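Kidbridge – Oferta de empleo: técnico/a de clasificación y preparación de muestras
Ref. JEL-3
Centro de trabajo: Jeltham
Incorporación: septiembre

Descripción del puesto

El laboratorio de materiales de Kidbridge incorpora a una persona para la recepción, clasificación y preparación de muestras de áridos, morteros y elementos de fijación. El puesto depende de la jefatura de laboratorio (Aoife Mulcahy) y trabaja en coordinación con el área de ensayos mecánicos, a cargo de Garba Effiong.

La jornada es completa, en turno de mañana, con entrada a las 7:30. No hay trabajo nocturno. Los desplazamientos al almacén de Plombridge se realizan en vehículo de empresa y computan como tiempo de trabajo.

Funciones

Recepción de muestras y comprobación de la documentación de entrega.
Asignación de código interno y alta en el registro.
Cuarteo, secado en estufa y tamizado según procedimiento.
Separación de piezas pequeñas por tipo y estado antes del ensayo.
Limpieza y verificación diaria de balanzas.
Archivo de contramuestras y retirada de las caducadas.
Redacción de partes de incidencia cuando el material recibido no coincida con el albarán.

La separación de piezas se hace a mano. El laboratorio recibe lotes de hasta 100 unidades y cada lote se cierra antes de abrir el siguiente. No se mezclan en una misma mesa piezas de clientes distintos, aunque sean de la misma referencia.

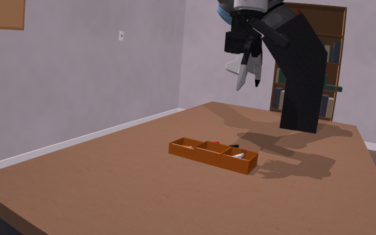
Bandeja de tres compartimentos sobre la mesa.

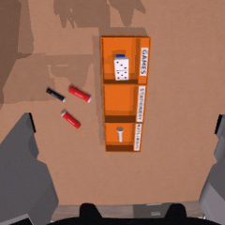
Las piezas dudosas se apartan y se consultan con el responsable del ensayo. La persona contratada no decide por sí sola el descarte de una muestra – esa firma corresponde a la jefatura o a quien la sustituya.

Requisitos

Formación profesional de grado superior en laboratorio, química industrial, construcción o equivalente.
Manejo de hoja de cálculo a nivel de usuario.
Lectura de procedimientos técnicos en inglés.
Permiso de conducir B.
Capacidad para manipular cargas de hasta 25 kg con los medios auxiliares disponibles.

Se valorará

Experiencia previa en laboratorios de ensayo acreditados.
Conocimiento de granulometría por tamizado y de determinación de humedad.
Haber trabajado con el sistema de registro Dunleavy. Quien no lo conozca recibirá formación durante las primeras semanas.

Condiciones

Contrato indefinido con periodo de prueba. Retribución según convenio, con complemento por toxicidad en los días de trabajo con resinas. Ropa de trabajo, calzado de seguridad y protección auditiva a cargo de la empresa. El laboratorio emite más de 50 informes al mes, con mayor carga en otoño; las vacaciones se acuerdan teniendo en cuenta ese calendario.

Proceso de selección

1. Revisión de candidaturas. Solo se contacta con las personas preseleccionadas.
2. Entrevista técnica con Aoife Mulcahy y Thodoris Kontogiannis, del área de calidad.
3. Prueba práctica en Jeltham: registro de un lote, pesada y separación. Se facilita el procedimiento por escrito al comienzo de la prueba.

Las candidaturas se remiten a través del formulario de empleo de Kidbridge, indicando la referencia. Deben incluir currículum y copia de la titulación. No es necesaria carta de presentación. Las titulaciones obtenidas en el extranjero se admiten con traducción simple en esta fase; la homologación, si procede, se pedirá antes de la firma.

Consultas sobre el puesto: Esmaeil Shahbazi, administración de personal, de 9:00 a 13:00. El plazo permanece abierto hasta que se cubra la vacante.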